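Animación limitada, presupuesto cerrado: cómo se dibujó la segunda temporada de Stelon

La segunda temporada de Stelon, la serie de animación que el estudio Ahonen entregó en octubre, tiene una particularidad de producción que apenas se percibe en pantalla: cada episodio se cerró con un máximo de 2644 dibujos. La primera temporada no tenía tope. El límite se fijó antes de escribir los guiones y condicionó desde el encuadre hasta la duración de las réplicas.

El director, Osamu Nishimura, lo explica en términos contables. Un episodio de veintidós minutos animado a doses, es decir, con un dibujo nuevo cada dos fotogramas, exigiría casi dieciséis mil dibujos si todo se moviera de forma continua. Ninguna serie de televisión trabaja así. La animación limitada reparte el movimiento: sostiene poses, reutiliza ciclos, separa la boca y los ojos del resto de la figura y reserva los dibujos completos para los planos que los necesitan.

«La primera temporada se nos fue en caminatas», dice Nishimura. «Gente que cruza un pasillo, gente que sube una escalera. Cuando revisamos las hojas de rodaje vimos que un tercio del gasto estaba en planos de transición.»

El plano como unidad de gasto

El equipo de Žofie Machala, responsable del guion gráfico, elaboró una tabla en la que cada plano recibía una asignación de dibujos antes de ser abocetado. Un plano de diálogo con la cámara fija se presupuestaba muy por debajo de uno con desplazamiento del personaje. Si una secuencia de acción excedía su cuota, el exceso se descontaba de otra escena del mismo episodio. No se permitía trasladar saldo entre episodios.

La consecuencia más visible es el aumento de los planos largos sin movimiento. En el cuarto episodio, la conversación entre la protagonista y el farero se resuelve con dos fondos y una panorámica lenta sobre el mar. El movimiento procede casi por completo de la cámara. Machala sostiene que el recurso funciona cuando el fondo contiene información que el espectador puede leer durante la pausa: objetos, marcas en la pared, cambios de luz entre un corte y el siguiente.

El episodio siete sigue el criterio contrario. La persecución por los tejados consume 1787 dibujos en menos de tres minutos, y los diecinueve restantes se sostienen con lo que queda. Es el episodio más desigual de la temporada. La persecución tiene peso y continuidad; las escenas posteriores, en la cocina de la pensión, abusan de los primeros planos con parpadeo.

Fondos, color y capas

La dirección de fondos corrió a cargo de Évan Masson, que procede de la ilustración editorial. Su departamento pintó 515 fondos para la temporada completa, todos en gouache sobre papel y digitalizados después. El retoque informático se limitó a la corrección de dominantes y a la separación en capas para los planos con paralaje.

Masson adoptó una paleta de 64 colores base, con variaciones de valor para la noche y la niebla. Los personajes se colorearon con una selección de esa misma carta, lo que reduce el contraste habitual entre figura plana y fondo pintado. En los interiores el efecto es convincente. En los exteriores de mediodía, sobre todo en el segundo episodio, las figuras tienden a hundirse en la fachada que tienen detrás, y el contorno marrón que sustituyó al negro de la primera temporada no basta para separarlas.

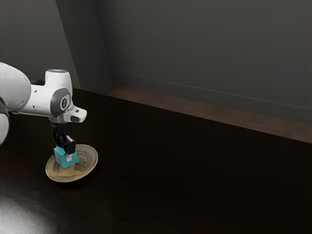 Lo que sí se hizo por ordenador

La serie recurre al modelado tridimensional en tres elementos: el faro, el transbordador y el mecanismo del reloj de la plaza. Akash Katiyar, supervisor técnico, describe un procedimiento sencillo. El objeto se modela con pocas superficies, se ilumina con una sola fuente y se exporta como secuencia de líneas. Esas líneas se imprimen, se calcan a mano y vuelven al flujo normal de coloreado.

El calco introduce pequeñas irregularidades entre un dibujo y el siguiente. Katiyar probó primero a generarlas por programa, mediante una función de ruido aplicada al grosor del trazo, y descartó los resultados porque la vibración era demasiado uniforme. El calco manual costaba más horas, pero cada dibujo podía mantenerse tres fotogramas en lugar de dos sin que el giro del faro pareciera entrecortado.

El transbordador plantea otro problema. Al estar casi siempre en movimiento lento respecto al muelle, cualquier error de perspectiva se acumula. En dos planos del quinto episodio la cubierta se inclina de manera perceptible. El estudio los corrigió para la edición doméstica que distribuye Trelgate; la versión de emisión conserva el defecto.

Sonido antes que imagen

Las voces se grabaron antes de animar, práctica poco frecuente en las series de este presupuesto. Radek Machala, montador de sonido y hermano de la responsable del guion gráfico, entregaba las pistas ya cortadas, con las pausas medidas en fotogramas. El departamento de animación sabía así cuánto debía sostener cada pose y evitaba dibujar intermedios que acabarían eliminados en el montaje.

La música, encargada al cuarteto Stamitz, llegó en cambio al final. Son piezas breves para cuerda, sin tema principal reconocible, mezcladas a un nivel bajo. En varias escenas compiten con el ruido del viento, que Machala mantuvo en primer término durante casi toda la temporada.

Una tercera temporada está en fase de guion. Nishimura ha pedido conservar el tope por episodio, aunque con una reserva común de dibujos para los dos últimos. Masson no continuará como director de fondos y el estudio todavía no ha anunciado quién lo sustituye.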